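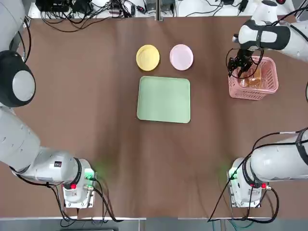
Two little plates, the green tray and the pink basket, on the brown table.

Hi, and welcome to Menik!

I get asked what Menik is at least once a week, and I still don't have a short answer. We're a small school for setting tables. Breakfast tables, mostly (that's my weakness), but also snack trays, tea trays, the tray you carry up to somebody with a cold, and the kind of lunch you lay out for people you want to stay a while. I started it in my own dining room with one table and a stack of mismatched plates, and now we have a proper space on Lozano Street with a kitchen at the back and far too many shelves.

How it started

I used to work the breakfast shift at a guesthouse called the Tasent. It had 20 rooms and one toaster. Most mornings I was putting together trays half asleep, and I got weirdly picky about them. Where does the bread go? Does the plate sit on the tray or next to it? Can you pick the whole thing up without the cup sliding into the butter? Guests started asking me how I did it, then one asked if I'd teach her daughter, and then I had a class of 3 on Saturday mornings and was buying plates on my lunch break. So I left (on good terms, they still send me jam) and opened up the following June.

What we do all day

A first class is plates and a tray. I like small round plates with a bit of a rim, in pale yellow or pink or whatever makes you happy, and a big tray with a lip so nothing rolls off. You put them down, you move them, you move them again. People laugh at how long we spend on this! But once you've felt the difference between plates that are crowding each other and plates that have a little room, you start doing it at home without thinking.

After that we get to the bread basket. I'm a plastic basket person, sorry to everyone who loves wicker. Plastic rinses clean and doesn't shed bits into the rolls, and you can get it in pink. We talk about what to leave wrapped and what to take out, how full is too full, and which side of the table it goes on (the side your guests reach from, so you have to know where they're sitting first).

Then there's the longer course, which we call Orkedo. It's a full table from bare wood to coffee poured, and you bring your own dishes from home. Chipped is fine. I'd much rather see you work with the plates you've got than buy new ones for me.

The space

It's one long room with good light until mid-afternoon. The shelves hold 257 plates at last count, plus trays in every size I could find, and you're welcome to use any of them. We run small groups so everyone gets table space. Wear something you don't mind getting jam on. There's parking behind the building, and the side door is the one without the step.

Coming to see us

About 100 people came through last year, some of them three or four times, and a few have turned into friends I have breakfast with. If you want to look around before you sign up, our next open morning is 3rd August. Come hungry, there's always bread. You can also use the form on the contact page and I'll write back myself, usually in the evening once the dishes are done.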